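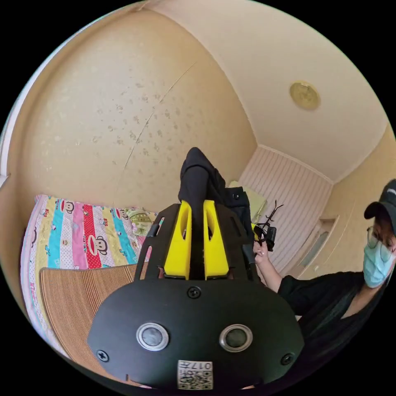
Bedroom, black cloth up at the yellow fingers, monkey quilt on the left.

3 min read

August, notebook, after lunch

OK so today was bedroom chores, and I'm in a much better mood about cloth than I was at Drotmont! The question on the whiteboard is still the same one (can a machine tidy a bedroom yet?) and my answer is still "parts of one, slowly." We're at 236 cloth demos now out of the 500 I promised Birgit Ostermann, and she has started asking every morning, so I'm writing the number down where she can see it. Hi Birgit.

Black fabric is the one I worry about. The Carroll policy loves a loud pattern, so that quilt with the stripes and the monkey faces should be easy for it, but give it something plain and dark in a bunch and it can't find an edge to save its life. Last run on the bench: 2 clean folds, then a long stretch of grabbing the middle and hoping. My grandmother would have had the whole bed done by then (mat and pillow too).

Things I want to try next:
- start the grasp lower on the fold
- light cloth and dark cloth in separate batches
- retrain Carroll from checkpoint 532, the later ones got worse at pinching

Hevbridge wants to know if Zundalard can promise "makes the bed" in the brochure. No!! Maybe "picks up a shirt." Ask me again when the 500 are in.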